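About the Standerora Equipment Planning Office

Standerora Equipment Planning helps schools, colleges and small manufacturers decide what automation to buy, when to buy it, and what it will cost to keep. We do not sell robots, and we take no commission from the firms that do. Our fees are paid by the organizations we advise and are set out in writing before any work starts.

The office began as a purchasing desk inside the Mosia technical college, where department heads shared one equipment budget and seldom agreed on how to divide it. Over time, neighboring institutions asked to use the same planning forms. We now keep 28 client organizations on our books and employ 11 planning staff, most of whom have worked in a shop, a teaching lab or a finance office.

What we do

Every engagement starts with the task. Before a client requests a quote, we ask for a plain account of what has to be picked up, where it comes from, where it goes and how often. The size of the parts and the shape of the container have a direct effect on the choice of gripper, and the gripper often decides which arm is worth considering. For teaching labs we recommend bench work with small objects and open bins, as it can be set up on an ordinary tabletop and repeated by each class in turn. 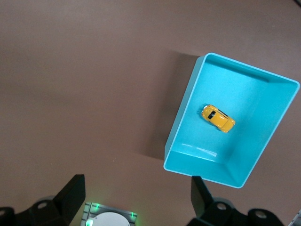

The Quispe training center wrote to us after its first full year that the arm had been the easy part of the budget, and that it wished it had set aside more for spare fingers, mounting parts and staff hours. We have since given those items their own lines in the standard worksheet.

A complete plan covers purchase price, delivery, installation, guarding, software renewals, operator training, spare parts and disposal. It also names the person responsible for each item – an empty box on that page is returned to the client. Plans are written for a single budget cycle, with a separate outlook for replacement.

The Jotton Schedule

Clients with more than one site use the Jotton Schedule, our shared calendar for large purchases. It allows several organizations to ask for quotes at the same time and to compare them on the same terms. Requests for the coming cycle close at the end of September. Late requests are held for the next cycle.

Trial bench

Our offices include a trial bench where clients may test a task before committing funds. Bookings are limited to 2 visits per project. The bench fee is $400 per visit and is credited in full against the cost of a completed plan. Clients should bring their own parts and containers, together with a written note of the cycle time they need.

Working with us

Inquiries are welcome from any organization with an approved budget or a budget under discussion. Please include your most recent equipment list – a simple spreadsheet is sufficient.

Page last reviewed 11 Jul 2025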